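The Cloth on the Bench

By Szu-yu Mak

Most of the damage Fabian Moser sees on molded housings was done with a cloth. He refinishes and reassembles casings at Kuster, a repair shop that takes in household and office equipment, and he can usually tell from the marks what was used. Paper towels leave short parallel scratches. Kitchen sponges leave a dull patch with a soft edge. A good cotton cloth that has been dropped and picked up again leaves one long line, deeper at one end.

The shop buys white cotton in bales and cuts it to size. White is a working choice. Residue shows on it, and so does dye lifting out of a dark part. A cloth is turned to a clean face after each pass and goes in the wash bin when no clean face is left. Fabric softener is banned. It leaves a film on the fibers that transfers to the part, and on a pale satin surface the film dries as a faint haze.

Moser sorts surfaces into three groups before he starts. Smooth shells get a barely damp cloth, moved in one direction, then a dry one. Rubbery surfaces get warm water and a drop of dish soap, never alcohol, which can draw the plasticizer out and leave some compounds tacky within a year. Textured grips get a soft brush first and the cloth second. A diamond pattern works like a file: rubbed dry, it pulls lint out of the cotton and holds it at the bottom of each groove.

To put a figure on the lint, Markos Chatzigeorgiou ran a small trial at the shop in November. He wiped the same knurled strip 111 times with a new cloth, then repeated the run with a cloth that had been through 37 washes. The washed cloth shed less by weight, although it left longer fibers. His conclusion was that cloths should be washed before first use and retired when the hem starts to go. The shop now runs more than 1,000 cloths in rotation, with the oldest ones kept for oil.

Seams are the slow part. Where a pale shell meets a darker band there is nearly always a step, and the step collects skin oil and dust in a thin line. Honeylyn Tiongson, who trains new hires on the cleaning bench, folds the cloth over a blunt plastic card and draws it along the joint without pressing down. Pressing bends the edge of the card and pushes the dirt into the gap, where it can be removed only by taking the two parts apart.

Round openings are wiped from the rim outward. A thin metal ring will snag a loose thread, and a thread pulled inside is hard to get back. Tiongson keeps tweezers within reach for that purpose — curved ones, with taped tips.

Przemysław Śliwiński, who handles purchasing, has tested the alternatives. Microfiber from Cerkier cleaned faster than cotton but held grit after washing. A disposable wipe from Flurkix left no lint and cost too much at the shop's volume. He went back to cotton, and the last order came to 3,045 cloths. 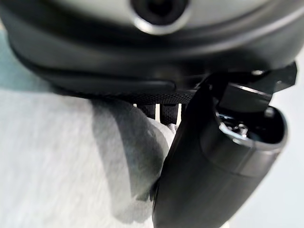 Storage gets less attention than it should. Clean cloths are kept folded in a lidded bin, away from the sanding station, and the bin is emptied and wiped out whenever a new batch comes back from the wash.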